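The Rilley Lockbox – what I hang on every listing 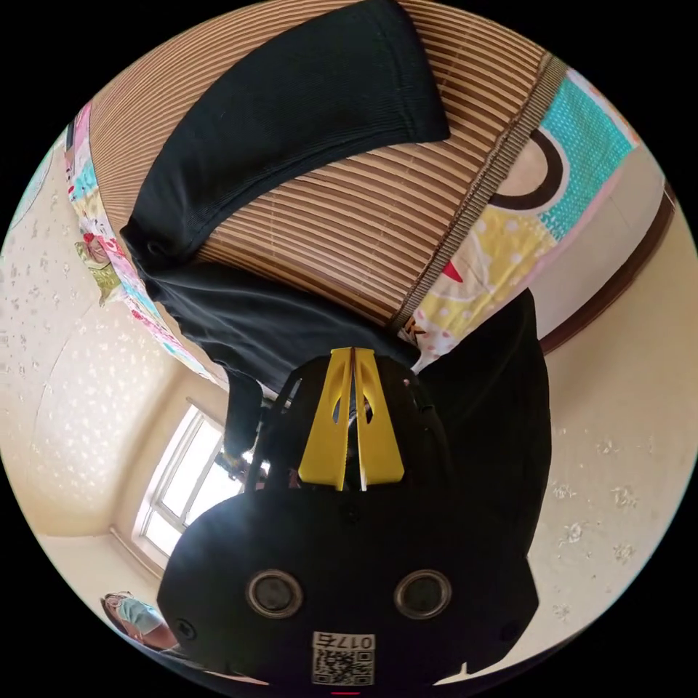

I get asked about this box more than I get asked about countertops, so I finally gave it a page of its own. I've been selling houses long enough to have owned four kinds of lockbox, two of which I cut off a railing with bolt cutters in front of buyers. The Rilley is the one I stayed with, and after a while I started keeping a stock of them for other agents and for owners selling on their own. If you want one, or a dozen, you can get them through me.

What it is

A key box for the front door of a house that's on the market. It hangs from a shackle, holds the house keys, and opens with a four-digit code on push buttons. No app, no subscription, no battery. I know, I know, half of you love the app kind. I had the app kind. I stood on a porch in March with a family of five while my phone hunted for a signal, and that was the end of that for me.

There are two models and the numbers are annoyingly close together, so please read your order twice:

Rilley 2067 – the shackle model. Goes over a door knob, a hose bib, a gas pipe or a railing. This is the one most people want.

Rilley 2068 – the wall model. Same body, no shackle, four screw holes in the back. Good for rentals and for sellers who have moved out and won't be back for a while. Screws come in the bag, anchors for brick don't.

What fits inside

Two regular house keys and a mailbox key with room to spare. A garage remote will go in if it's one of the small visor ones with the clip taken off. A car key with a fat fob won't, and please don't force it, the door bows out and then the latch stops catching. If your building has one of those gray plastic fobs, that fits flat against the back wall.

There's a little hook up top on the inside. Use it! People drop the keys in loose, the next agent opens the door, and the keys go straight down into the juniper. I've crawled around in a lot of juniper.

The shackle

Older 2067s had a bare steel shackle that scratched up door knobs, and I paid for one very nice brass knob out of my own pocket. The ones I carry now have a vinyl sleeve over it. If you've got an old bare one, email me and I'll send you a sleeve, they cost me next to nothing.

The opening is tight on lever handles. If your seller has levers, hang it on the railing or the gas meter and put the spot in your showing notes. "Lockbox on left rail, behind the flower pot" takes ten seconds to write and saves you the call during dinner.

Setting the code

You set it from the inside of the door, with the box open. Push the small slide to the left, press your four numbers, push the slide back. Then try the code with the door still open, a couple of times, before you close it on the only key to somebody's house. The instruction sheet says this too but in tiny print.

The order of the numbers doesn't matter on this box – 1357 opens the same as 7531. Some agents don't care for that. I change my codes between listings and again once we're under contract, and I've been comfortable with it. If you want the order to count, you'd be looking at the Sokol, which has dials, and I can get those as well. They freeze up sooner in my experience, and the dials are hard to read on a dark porch.

Cold, rain, sun

It has a rubber cover over the buttons. Keep it closed. I give mine a shot of dry graphite in the fall and they get through winter fine. Don't use cooking spray, which somebody in my own office did. The black finish fades some on a south-facing door but it's only the finish.

What other folks say

Danica Hubáček took 25 of them for her rental office and has come back for more since. She's on the wall model and likes that the cover doesn't rattle. Přemysl Hájek wanted a bigger inside, for sets with a lot of keys, and he's right, it's not a big box. Illia Panasiuk uses his for cleaners and the stager and keeps a second one for showings, each with its own code, which I've now copied for all my vacant houses.

Things it won't do

It doesn't log who came in. If your seller wants a record of every showing, you need an electronic box and probably the one your local board uses, so check with them first. Some boards require theirs on any shared listing and you'd have to hang both. It's also not a safe. A person with a big hammer and some privacy can get into it, so on empty houses I put mine where the neighbors can see it.

Ordering

I keep both models at my office in Lumby, in the back with the yard signs. Singles you can pick up any time after 9 in the morning, just call so I'm not out at a showing. For a dozen or more I'd like a few days. Sabina Charvát does the invoices and she'll put your license name on it if you need it that way for taxes.

Extras I usually have around:

Vinyl sleeves for the 2067
Rubber button covers, both models
Brass key tags, blank
The Naslow cable, a coated loop for hanging a box on a thick post or a tree

Returns are easy. If it sticks, bring it back and I'll swap it. If you forgot the code and it's locked shut, bring it anyway, Miloslav Říha across the lot is a locksmith and can usually get it open without wrecking it. He likes to be paid in cash. The keys are yours to worry about in the meantime, so leave a spare with me or with the seller's neighbor.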